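Re: [Skestura-house] laundry corner, who has the manual
From: Danica Hubáček
Date: 13/03/2019

On the list Inskip wrote:
> Is the washer in the Fadden room OK to use yet? And where
> did the manual go? Also somebody took my basket again.

Yes, go ahead, short loads only for now. Silver one, front loader, on the striped carpet. Leave the door wide open when your done, like this, so the gasket can air out.
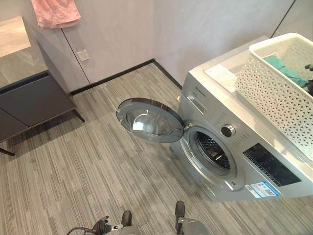
Reading time: 1 min

Manual - might be the white sheet on top, left of the basket, havent checked. If not, ask Solluler for a copy, they were quick last October. Sticker stays on the front till the warranty form goes in.

Settings: 40 for everyday stuff, the 15 minute quick wash for anything barely worn. Towels seperate please. Drawer gets rinsed after every load.
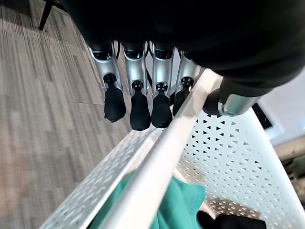
Baskets next. Inskip, yours is probably in the hall closet, look behind the ironing board. The white plastic one with the little triangle holes is for everybody - dry things only, wet socks drip right through sides like that. Empty it the same day. Up to 16 hangers on the rail if you need them.

More later, running out the door

Danica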